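Malgate Supper Club: Frequently Asked Questions

Last updated in April, after the soup thing.

What is the supper club?

Once a month, a group of people who mostly met by living near each other eat dinner at one long table in the Malgate hall. Someone cooks the main dish, everyone else brings something, and we all go home later than we meant to. It has been described as a potluck with rules. The rules are below.

Do I need to know anybody?

No. You will be seated next to a stranger regardless, including if you arrive with your spouse. Couples have survived this.

How many people come?

The cap is 23. We own chairs for more than that, but we have met those chairs.

What does it cost?

$8 a head, cash or card, paid at the door. Kids under 5 eat free, on the theory that they eat bread. The money covers the main dish and the hall. If you are short that month, tell Yasmine El Ouafi and the matter will never be raised again.

What should I bring?

Sign up on the list for a side, a salad, a dessert or drinks. Please look at what other people have put down first. In February we had nine desserts and one bowl of green beans, and the beans were gone in four minutes.

Can I bring something from the store?

Yes. Put it in a bowl and say nothing, or leave it in the package and own it. Both are respected.

I have an allergy. Is this a bad idea?

Every dish gets a card listing what's in it. Write the card yourself, in full. "Spices" is not an ingredient. "Grandma's secret" is a lovely sentiment and will be moved to the far end of the table with a warning on it. If your allergy is severe, email us first and we'll tell you frankly what the kitchen is like, so you can decide for yourself.

Do you supply plates?

We do, along with forks, knives, glasses and serving spoons. You don't need to bring your own unless you're particular about forks, and a couple of our regulars are.

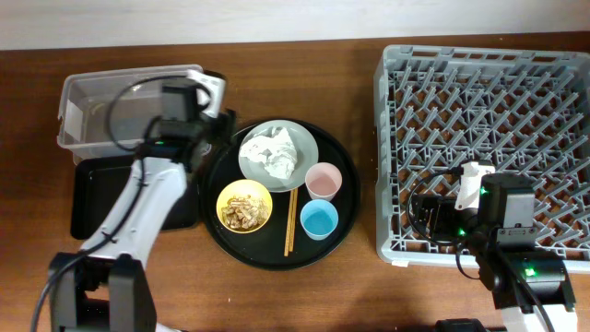
Who does the dishes?

You do, at some point. There is a rota by the kitchen door with three names for each dinner, and your turn comes up a couple of times a year. You can swap with anybody who agrees to it. You cannot swap with someone who has already left, although it has been tried. The cook is excused, and so is anyone who stayed to put the tables away last time.

Can I leave my dish and pick it up next month?

Put your name on the bottom and we'll hang on to it. Without a name, it joins the cupboard, where it will live a full and useful life among its own kind. The cupboard currently holds more pie dishes than the town of Stesgate has people who bake.

What time should I show up?

Doors open at 6:30 and we eat at 7. If you arrive at 6, you will be given a job. If you arrive at 7:30, you will be given what's left.

Is there parking?

There is a lot behind the hall. Please don't use the spaces in front of the bakery next door. They start work at an hour when some of us are still saying goodbye, and they have been patient for a long time.

Can I cook the main dish?

Please do. You need to have come to at least two dinners first, mostly so you understand the oven. It has two settings in practice, and neither one is marked. You'll get a budget of $70 for ingredients and a helper. Keep your receipts. The helper can chop but should not be asked for opinions on salt.

What was the soup thing?

We've agreed to let it rest. The floor has been cleaned, and ladles are now required.

How do I get on the list?

Send us an email with your name, how many are coming and anything you can't eat. The list opens two weeks before each dinner and usually fills within a few days. If it's full, ask to go on the waiting list. Somebody always gets a cold.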